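Recording teleop demos in the kitchen sim, quick version

Updated Sep 17, 2021

Writing this down fast before I forget the order again. Covers the kitchen scene only, with the Franka arm. The tabletop scene has its own page.

What you need

The sim installed and opening without errors
A 6-axis mouse or a game controller. Keyboard works but your demos will look like it
Disk space. A long session fills up quicker than you'd think

Step 1. Start the scene

Load the kitchen, wait for everything to settle. Objects drop a hair at startup and the pot sometimes slides a little. Give it 5 seconds. If you start recording right away you get that wobble in the first frames of every demo and someone has to trim it (me).

Step 2. Check your axes

Push forward on the controller. Gripper should move away from the base. If it goes sideways your mapping is from the old config, reload it. Do this with the gripper up high, well clear of the counter. Then open and close the fingers twice.

Step 3. Set the speed

Start at 10 percent. Feels silly slow. Leave it there until you've done a few throwaways, then bump it up. Murali Namboodiri runs his a lot faster and his demos are fine, but he's done a ton of these.

Step 4. Record

Hit record, then move. Go up and over, not straight across at counter height. You will hit the pot handles otherwise.

For the jar:

Line up over it with fingers open
Turn the wrist first, while you're still high
Come straight down, slow
Stop just before the fingers touch the counter
Close, wait a beat, lift

The wait matters. Without it the policy learns to lift while the fingers are still closing and you get dropped jars all day.

Keep the elbow up the whole time. If it starts folding toward the wall, back out and redo the approach. Dont try to save it halfway, the recording keeps all that fumbling.

Step 5. Stop and label

Stop recording as soon as the jar is where it's supposed to be. Label right then, good or bad. Bad ones go in the reject folder, don't delete them, Gunther Lindemann uses them for the failure set.

Step 6. Replay

Replay every fifth demo or so from the saved file. If the replay drifts from what you did, your timestep is off. Fix it before you record more. I lost 95 demos to this once, not fun.

How many

We trained on 141 good ones for the jar task. Fewer might work, haven't tried. Vary where the jar starts or teh policy just memorizes one spot.

Common problems

Arm jerks at start: controller wasn't centered when you hit record.
Jar squirts out of the fingers: you closed off center. Back up, line up again.
Gripper wont close: check the button mapping, then restart the scene.

Jar pick, fingers on either side just over the counter:

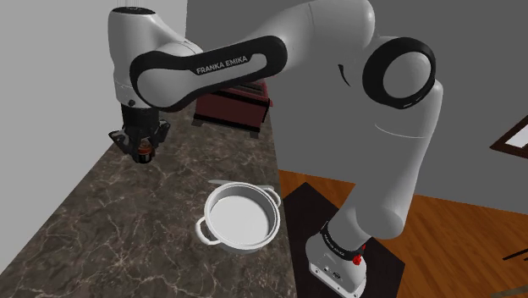 Kitchen scene, Franka arm at the jar.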